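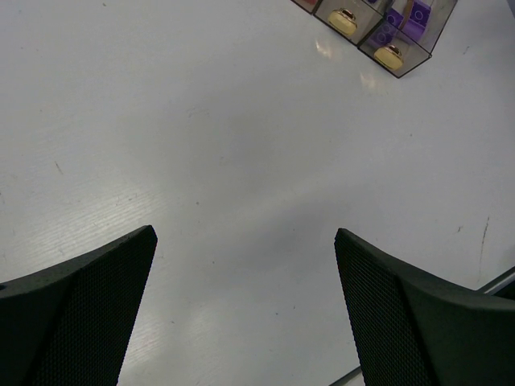

Drakov votes to keep its gas plant on standby for two more winters

2026-09-29

I've been writing up the Drakov power station for so long that I have a favorite chair in the public gallery, and last night I got to sit in it for almost four hours. The town council finally voted on whether the old gas-fired plant on the river road should shut for good this fall or stay on standby. It's staying. The vote was close, people were cross, and the coffee ran out before the second break (I'd brought my own, having learned that one the hard way).

So, the short version. The plant was due to close at the end of September under a deal the town made with its operator, Celtier, back when everybody thought the new battery site at Flallero would be up and running by summer. Flallero isn't running. The batteries are there, the fence is there, and there's a very nice sign, but the connection to the regional grid has slipped again and the company now says it will be next year at the earliest. That leaves a gap on cold, still evenings when the wind farms on the ridge aren't doing much and everyone in town gets home and turns the oven on.

The council's answer is to pay Celtier to keep 2 of the plant's turbines ready to start through this winter and the next. They won't run day to day. They'd only be fired up when the grid operator asks, and the contract caps that at 36 days a year. Celtier wanted a higher cap and didn't get it, which I think surprised them. Their people spent a good part of the first break out in the hallway on their phones.

What does it cost? The standby fee gets spread over household bills, and the figure in the council papers comes to 13 dollars a year for a typical home. That's if nothing goes wrong. Fuel is charged separately whenever the turbines run, and when I asked how much that might add in a bad winter, I was told it would depend on the price of gas. Well, yes! I asked for a range and was promised one in writing. I'll add it when it shows up.

The loudest part of the evening was the public comment period. A petition against the extension had picked up 2,599 signatures, a big number for a town our size, and it was carried in by a group from the streets right behind the plant. They've been promised a closing date before, more than once, and you could hear how tired they are of it. One woman talked about the noise when the turbines start up in the early morning and her kids coming into her room. A retired fitter from the plant got up right after her and said he'd worked there most of his life and was sorry about the noise, but he remembered the blackout in the ice storm too, and he didn't want his mother sitting through another one. Both of them got applause, and I'm pretty sure it was from a lot of the same people.

Svetozár Vrabec, who speaks for the petition group, told me afterward that he wasn't shocked by the result. "We asked them for a date and they gave us a later date," he said. "I'd like to see what happens when that one comes." He wants the council to write a penalty into the contract with Flallero, so that if the batteries are late again the developer pays part of the standby fee instead of the households. A couple of council members seemed interested in that, and it's supposed to come back as a separate item at the next meeting. I'd say it has a fair chance, but I said that about the bus lane as well, so take it for what it's worth.

There was one change made on the floor that I didn't expect. The original proposal let Celtier test the turbines whenever it liked. It now says tests have to happen between mid-morning and late afternoon, with notice posted a week ahead. Small thing, maybe, but the folks in the back two rows looked happier about that than anything else all night.

The jobs question got less time than I thought it would. Most of the plant's crew had already been offered places elsewhere, and some have gone. Celtier says it has enough people to staff the standby arrangement and is talking to Szabó, the maintenance contractor that used to handle the yearly overhauls, about covering the rest. Szabó hasn't signed anything yet. I called their office this morning and got a friendly person who told me to try again later in the week, so I will.

As for the site itself, the plan to turn the riverside half into a park is on hold, but only that half. The old coal yard on the north side, empty since long before my time, can still be cleaned up on the original schedule. Soil testing there should start in spring. I walked past on my way home and somebody has already tied a hand-lettered "dog park please" sign to the gate.

If you want to read the contract before it's signed, a copy is at the front desk in the town hall and there'll be one in the library once they've got it printed. Written comments are open for two weeks. Send them to the clerk, please, and not to me (three of you did last time, and I had to walk them over).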